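Trokum 877 Two-Finger Gripper with Wrist Camera: Fitting, Care and Spare Parts

Print this page
E-mail this page

The Trokum 877 is the electric two-finger gripper which we supply for small table-top arms. It is sold ready to fit, with the camera bracket, the cable and one set of fingertips.

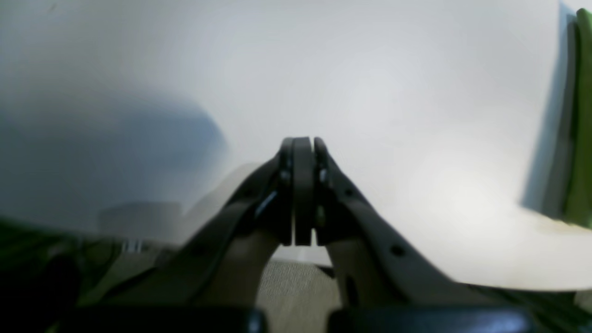 Which machine this page is for

The text was written for the 877 as it is mounted on our own bench arm in the Valtwood workshop. If you have bought the gripper alone, please read everything except the paragraph on the camera. If you have the older 951, the fingertips and pads are the same parts but the base is different, and the screws of the 951 must not be used in the 877. They are longer and they will press on the motor board.

The number is printed on the underside of the base, on the side where the cable leaves. When you write to us please give this number and also the year of purchase. Raymonde Landry answers the service mail and she will ask for both in any case.

Before you start

Switch off the arm at the controller and wait until the small lamp at the base of the gripper is dark. Do not only press the stop button. With the stop button the motor of the gripper keeps its supply, and the fingers can close when the controller is released.

Let the arm rest on something soft, for example a folded towel. Many arms of this size have no brake in the wrist, and the last joint will turn by itself under the weight of the gripper.

You will need a 2.5 mm hex key, a 2 mm hex key, a soft brush, a cotton cloth, isopropyl alcohol and a medium thread lock (the blue one, please not the red). A small torque driver is a good thing to have if you do this work often. For one change of pads per year it is not necessary.

Fitting to the arm

The base goes to the tool flange with four screws. Put in all of them by hand first, two turns each, and only then tighten them crosswise to 1.2 Nm. If one screw does not start easily, take the gripper off again and look at the locating pin. In most cases the gripper was put on a quarter turn wrong and the pin is standing beside its hole.

Lead the cable along the outside of the wrist and leave a loop as wide as your hand before the first clip. Then move the wrist by hand through its whole travel, both directions, and watch the loop. The cable should never become tight. It should also not hang so low that the finger links can catch it when they are open.

Connect the plug last. It has a key on one side and a collar which is turned until it clicks. Mwangi Urio, who builds the cable sets here, likes to put a strip of coloured tape on the plug and on the socket so that the two marks meet when it is correct. We now do it on every set that leaves the shop, and if the tape on yours has come off you can easily put a new one.

Camera position

The camera sits behind the fingers and looks along them. A good position has the tips near the middle of the view when the gripper is closed, with enough free view beyond them that the operator can see what he is approaching. If the links fill too much of the view, loosen the two bracket screws and tilt the camera slightly away from the fingers. Tighten again, close the gripper and compare.

Clean the lens with a dry lens tissue only. Alcohol will attack the coating, and Faith Mugo has replaced enough clouded lenses in this workshop to ask me that I write this in its own sentence.

After each change of the camera position the hand-eye calibration must be repeated, also when the change seems very small. The routine is in the controller menu under Tool, Camera, Calibrate. It takes the arm through a row of poses above the printed board. Fix the board flat on the table with tape on all corners.

Setting the zero of the fingers

The gripper must know where closed is. This is set in the factory, but it has to be set again after new fingertips, new pads or a hard collision.

1. Remove everything from between the fingers. Wipe both tips.
2. Switch on the arm and choose Tool, Gripper, Zero.
3. The fingers open completely and then close slowly. Keep your hands away.
4. When the tips have met, look at the seam between them from the front and from the side. It should be thin and even over the whole height.
5. Press Accept. The display shows a value. The normal value with new tips is 1113.
6. Write the value in the service card.

A value which is a little different is no reason to worry, but a value that walks away in the same direction each month tells you that something is wearing. If the value is more than 30 counts from the number on your card, check the finger links for play as described in the next part.

If the seam is open at the top and closed at the bottom, the tips are not seated fully on the links. Loosen, push down, tighten. If it is open at the bottom, there is usually dirt under the tip, and it must come off for cleaning.

Weekly care

Brush the links and the joints with the soft brush, with the fingers open and then again with the fingers closed. Look especially at the inner faces of the links where they come near each other. Thread, hair and small pieces of cardboard like to collect in this place.

Wipe the contact faces with the cloth and a little alcohol. Let them dry for one minute before you grip again. Do not use acetone, do not use brake cleaner, and do not blow out the joints with compressed air, as the dirt will be pushed into the bearing.

Hold each link between two fingers and try gently to move it sideways. A very small movement is normal. When you can hear a click, the pin is worn.

No oil is needed anywhere on the gripper. The bushings are dry running and oil makes a paste with the dust. We have received grippers back that were oiled with very good intention and they had to be taken apart completely.

Changing the pads

Pads are a wearing part. How long they stay good depends on what is gripped: with plastic cups and boxes a set can be good for a year, with bare sheet metal it may be finished in November when you fitted it in September. Change them when the surface is shiny, when a corner lifts, or when light parts begin to slip at a force that was enough before.

1. Open the gripper to half and switch off.
2. Remove the fingertip screw with the 2 mm key. Take the tip off upward. Keep left and right apart, they are not the same.
3. Lift the old pad from one corner with a plastic spudger. A knife will scratch the seat.
4. Remove the rest of the glue with alcohol and patience.
5. Set the new pad in from the bottom edge and press it for half a minute.
6. Put a small drop of thread lock on the screw, fit the tip, tighten to 0.5 Nm.
7. Wait for one hour, then set the zero.

Please change both pads together. A new pad against an old one will grip crooked, and thin objects turn in the fingers.

Changing a finger link

For this repair we recommend to send us the gripper. If you are far away and the machine must run, it can be done on the bench in an hour, with link set 1304. The set contains left and right link, pins, clips and new fastener screws. Use the new screws. The old ones have been heated by the motor many times and the heads are often not good any more.

Take the gripper off the arm and hold it in a vice with soft jaws, by the mounting blocks and never by the links. Push the pins out from the side with the clip. The bushings may fall when the pin is out, so put a tray under. Assemble in the reverse order, check that both links move freely by hand before the screws are tight, and check it again after. Dede Ansah has made a drawing with the order of the washers, which we send as a PDF on request.

Faults and what to check

Gripper does not move, lamp dark: plug not turned to the click, or fuse in the controller.

Gripper does not move, lamp blinks: the zero is lost. Set it again. If the lamp blinks after this also, write to Raymonde.

Fingers close but object falls: pads dirty or worn, force set too low, or the zero was accepted with something between the tips.

Fingers close with a noise: dirt in the joints, or cable touching a link.

Camera picture freezes when the wrist turns: the cable loop is too short. Do not make a joint in the cable. Order a new one.

Spare parts

877 gripper, complete with one set of fingertips
1304 link set, left and right
Pad set, dark, with glue on the back
Fingertip pair with screws
Cable set with tape marks, standard or long
Printed calibration board

Orders which reach Mwanaisha Obura at the Valtwood counter before noon are normally sent the same day. The cheque must be made out to Valtwood, and customers of Zultedach can order through their own account with the same part names. For repairs please enclose the service card or a copy of it, and wrap the fingers in the closed position.

Page revised 25 December 2025

Print this page
E-mail this page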